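Elogio do pacote de café amarrotado

Há objetos de cozinha que ganham livros inteiros. A cafeteira italiana tem devotos, o moedor manual tem fóruns, a chávena certa para o espresso já separou famílias. E o pacote? O pacote vai para o lixo. Eu gosto tanto de pacotes de café que me custa escrever isto com calma, mas vou tentar.

Comecei a reparar neles quando trabalhei 3 anos na copa da Teklow, um escritório em que o café se comprava à vez. Cada colega trazia o seu. A Kanako Okabe aparecia com sacos pardos de uma torrefação de bairro, o Nikau Partington com o que estivesse em promoção, e a prateleira mudava de cara todas as semanas. Aprendi a ler aquela prateleira como quem lê lombadas. Sabia quem tinha ido às compras antes de abrir a porta do armário!

O que me encanta é a película metalizada. Serve para defender o café da luz e do ar, toda a gente sabe, mas além disso é linda. Um pacote cheio, acabado de sair da loja, é um tijolo liso e um bocadinho pomposo. Deem-lhe uma semana de uso, dobras para fechar, dobras para abrir, a colher a raspar no fundo, e a superfície enche-se de vincos, cada um a apanhar a luz à sua maneira. O dourado, então, é um exagero maravilhoso. Amarrotado, parece papel de bombom em tamanho de adulto.

Pousado numa mesa branca, um destes pacotes ganha logo outra presença. A espiral vermelha com as pétalas azuis em leque continua a ver-se bem, mesmo com a folha toda enrugada, e as letras vermelhas correm ao longo do saco, meio escondidas (eu leio qualquer coisa como "Segafredo").

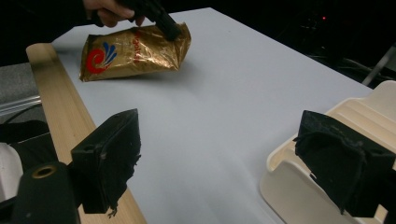 Contra o frasco bonito

Sei que a moda vai no sentido contrário. Chega-se a casa, despeja-se tudo em frascos iguais com etiquetas iguais, e a despensa fica com ar de laboratório. A Phyllis Bunting, com quem discuto este assunto há 7 invernos, defende os frascos com argumentos sérios: vê-se quanto café resta, a tampa fecha melhor, empilha-se tudo. Tem razão na parte de empilhar. Um pacote aberto não empilha, tomba para o lado e leva consigo o açúcar.

Mas o frasco apaga a origem das coisas. Passadas duas semanas já não sei que café estou a beber, nem se gostei do anterior, nem o que devo voltar a comprar. No pacote está tudo: o nome, a moagem, a data, a cor que reconheço ainda meio a dormir. E uma dobra bem feita com uma mola da roupa chega perfeitamente para quem bebe café todos os dias.

Depois há o cheiro. Um pacote vazio guarda o aroma durante dias, e confesso que os deixo numa gaveta da cozinha antes de me despedir deles. Neste momento tenho lá 6. Um veio de uma mercearia em Cistville, comprado à pressa antes do comboio, e cada vez que abro a gaveta volto a ouvir o altifalante da estação.

Se me pedirem um conselho, é modesto: da próxima vez que o café acabar, alisem o pacote em cima da mesa antes de o deitar fora e olhem para ele um minuto. Eu vou jantar a casa da Phyllis no sábado que vem e levo-lhe um quilo em grão, no saco original, com proibição expressa de o abrir perto de um frasco.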